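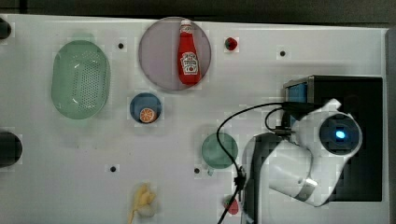

Vastus two-burner camping stove

Home > Camp kitchen > Stoves

In stock – collect from the shop or have it posted
Page last updated: August 11, 2020

I've cooked on the Vastus more than on any other stove we sell, and I still take mine away when I could borrow anything off the shelf. It's a plain folding gas stove with two burners, a lid that doubles as a windshield and a carrying handle on the front. It won't win any prizes for looks (the green is a bit hospital corridor), but it lights when you want it to and it goes low enough to make a decent porridge. I've owned flashier ones that couldn't manage either.

If you're cooking for up to four people from a car or a van, this is the one I'd point you at first. If you're walking in with everything on your back, please don't buy it! It's heavy, it's the shape of a briefcase and you'd hate me by lunchtime. Have a look at the little Andadel screw-on burner instead, it fits inside a mug.

How it cooks

The left-hand burner is the strong one. Use it for boiling the kettle, for pasta, for getting a frying pan hot before the bacon goes in. The right-hand one is smaller and much better at simmering. I get a pot of rice going on the right and then do everything else on the left, and the whole lot usually comes good together.

The control knobs turn a long way between high and low, so you get proper adjustment instead of the on-or-off business you find on cheaper stoves. They're stiff for the first few uses and then they loosen up. Mine have a wonderful amount of old curry sauce in the grooves and still turn fine.

One grumble, and I did tell Vastus about it: the pan supports are set quite far apart, so a small coffee pot wobbles. I use a cheap wire trivet across the top. We keep those by the till, or you could use the rack out of an old grill pan.

Wind

Camping stoves live or die by wind. The lid stands up behind the burners and two side flaps clip into it, which gives you shelter on three sides. That's plenty on an ordinary campsite evening. On a beach with a proper sea breeze I turn the open side towards the car and it copes, though the kettle takes its time. Don't be tempted to wrap foil or a separate windbreak tightly round the whole thing, and never use it inside a tent or a closed awning. Gas stoves give off carbon monoxide. Cook outside, even when it's miserable out. I've eaten a lot of slightly rainy sausages and they were lovely.

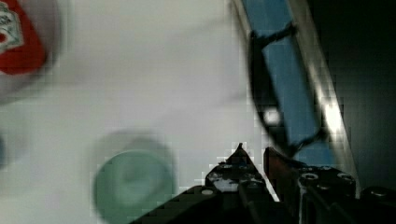 Gas and the regulator

It runs on propane or butane from a refillable bottle, and the hose comes in the box but the regulator doesn't. I wish it did! Bottles have different fittings, so tell us which one you've got when you order and we'll match the regulator to it. If you're starting from scratch I'd go for propane, as butane gets very sulky once the nights turn cold. Anyone camping from September onwards will know exactly what I mean.

Check the hose before each trip. Bend it gently, look for cracks, then brush some soapy water over the joints with the gas on and the burners off. Bubbles mean a leak, so shut the bottle and sort it out before you go anywhere near a match. Replacement hoses are on the spares page.

What's in the box

Vastus stove with folding lid and side flaps
Gas hose with clips
Lift-out pan support
Drip tray
Instruction sheet (tiny print, we'll happily email you a bigger one)

No regulator, no gas, no carry bag. The Fendov padded bag fits it nicely with room left for a lighter and a tea towel, and it has saved the paint on my boot sill.

Cleaning

Let it cool, lift the pan support out and wipe everything down with hot water and washing-up liquid. The drip tray slides forward and can go in the sink. For baked-on beans I leave a wet cloth over the mess while I drink my tea, then go at it with an old wooden spoon. Please keep wire wool away from it. The enamel scratches and then it rusts, and we can't swap a rusty one under the guarantee.

If a burner starts to spit or the flame goes yellow and lazy, there's probably something in the jet. Spiders adore gas jets, I've no idea why. Bring it in and I'll clear it for you while you wait, as long as we're not rushed off our feet. 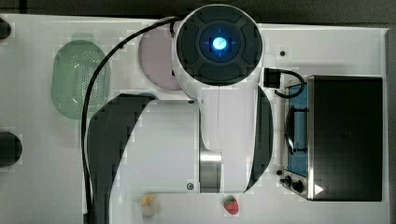

Which one should I get?

I'm asked this a lot, so here's my honest opinion of the three we keep.

Vastus two-burner – for car camping, vans and anyone who likes a cooked breakfast. The best simmer of the lot.

Iturra single – one burner, similar build, takes up half the room in the boot. Great for couples and for brewing up at the allotment. You do end up eating things in stages.

Andadel screw-on – for walkers. Fierce, noisy, burns porridge the moment you look away, weighs next to nothing.

A few people have asked whether the grill version is coming back. Vastus have dropped it, sorry. I make toast in a dry frying pan with the lid on and I've stopped missing mine.

Hire before you buy

You can hire the Vastus for a weekend with a £30 deposit, which comes off the price if you decide to keep one (a new one, I should say – the hire stoves have had a hard life). Hire stoves go out with a regulator fitted and a leak check done, but you'll need your own gas. They get booked up early for bank holidays, so drop me a line as soon as you know your dates.

Delivery, returns and guarantee

We post stoves by courier and you'll get a message the evening before. Gas bottles can't go in the post, those are collection only. If the stove isn't right for you, send it back unused in its box and I'll refund it. Once it's been lit I can't sell it as new, so have a good look at the size of it on your kitchen worktop before you connect anything.

The guarantee runs for two years and covers the burners, valves and hose fittings. Keep your receipt, or just give us the email address you ordered with and we'll find it.

Related: wire trivets, Fendov padded bag, hoses and regulators, kettles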